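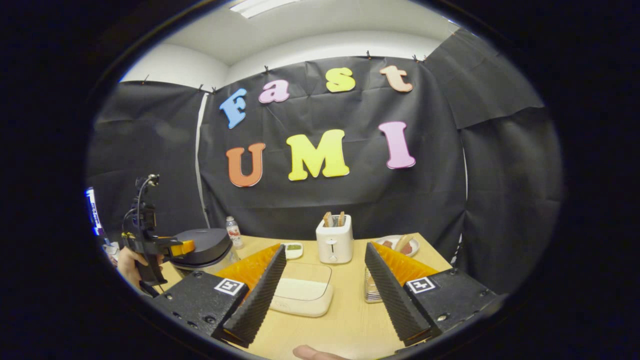
January, club notebook, breakfast task

Started 4:15, later than planned. The Grarkar group had the bench until four and left it set for something else.

Plan was to get through the toast sequence in one go: slice out of the toaster, slice into the container, lid on. On paper that's a beginner task. I said last month I didn't believe it and I still don't. The slices give when you squeeze them, the toaster slides if you pull at any angle, and the lid needs both hands. That makes it three problems, and the competition sheet calls it one.

Finger pads. We went back to the ridged ones. The smooth set from Covik looked better on the bench and dropped toast all through December. The ridged set holds but it sheds crumbs into the teeth, and by the end of a session you are gripping crumbs. Brush them out between runs. I want to see numbers before anybody tells me the ridges are better overall — so far what we have is a feeling.

Foam behind the pads: keep for now. The idea is that it gives a little so the person holding the gripper can be sloppy. Fine, but sloppy demonstrations are what we complained about all fall. If the foam hides the mistake from the hand, the mistake is still in the recording.

Markers. Before every run, check that both squares on the jaws are clean and flat. Had to throw away 2 recordings last session over a smear of butter. Wipe with the dry cloth, not the wet one, the corners lift.

Keep fingers back from between the jaws. Yes, it's comfortable there. It's also in the view for the whole run.

About the target. The Hagedorn team is saying over 2,000 demonstrations for a single kitchen task. Maybe. They haven't shown how many of those are the same three moves by the same person at the same table. I'd take a quarter of that with the plates moved between runs and a different person holding the thing. We argued this for a while and didn't settle it.

Jar: leave it on the right side, but try some runs with it farther forward. Clear glass is going to be trouble and I'd like to find out now, not in front of judges.

Sync between the left and right grippers still drifts. The Parnix script claims to correct it. Checked by hand against the lid step and I don't trust it yet. Will redo with a sharp tap at the start of each run.

To do: charge everything, fresh bread, print spare markers, ask who has the other brush.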